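Divus Small Board Owner's Guide
Section 6: First Use, Wiping and General Upkeep

Revised 8/27/24. Replaces the September sheet, which told you to use window cleaner. Please stop using window cleaner.

Before you start

You will need the board, one dry-erase marker, a dry cloth and a flat table. Check the marker twice. The word "permanent" is printed on the barrel in very small type, and our help desk has built a good part of its working life on that fact.

6.1 Getting the board ready

1. Peel the clear film off the writing surface. Start at a corner and pull slowly. If the board seems oddly slippery and the ink beads up, the film is still on.
2. Lay the board flat on the table, writing side up.
3. Wipe the whole surface with the dry cloth, right up to the rim.
4. Leave it alone for 2 minutes. Go and find the marker cap.

Note: The outline of the board is supposed to look like that. The step at one corner is part of the Toden design and does not mean a piece is missing from the box. Do not send us drawings of the missing piece.

6.2 The test scribble

1. Pick a spot near a corner, well away from where you plan to write anything you care about.
2. Draw a few loose loops, one over another, until the line comes out solid black. Artistic merit is not required.
3. Let the ink dry. Count to 6 if you have no watch.
4. Wipe with the dry cloth, using light pressure. 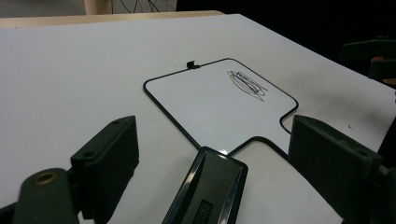 If the loops come off clean, go on to 6.3. If a gray shadow stays behind, draw over it with the same marker and wipe again while the new ink is fresh. This sounds like making things worse, and for a moment it will look that way too.

CAUTION: Do not scrub with kitchen pads, steel wool or a thumbnail. Scratches hold ink, and they will go on holding it long after you have forgotten what the list said.

6.3 Regular care

1. Wipe the board at the end of each day. Ink left up for weeks becomes a member of the household.
2. For old marks, use a cloth slightly damp with Zeltar board cleaner, then dry the surface at once.
3. Clean the rim with a cotton swab. Dust from dry ink collects there and moves on to your sleeves.
4. Store the board flat with nothing heavy on it.

Note: Replacement cloths are part no. 171. Replacement markers are part no. 950. There is no part number for a replacement cap.

Questions about this section go to Drita Vukadinović, Enriquez customer desk. Have the marker in front of you when you call, and read her the barrel.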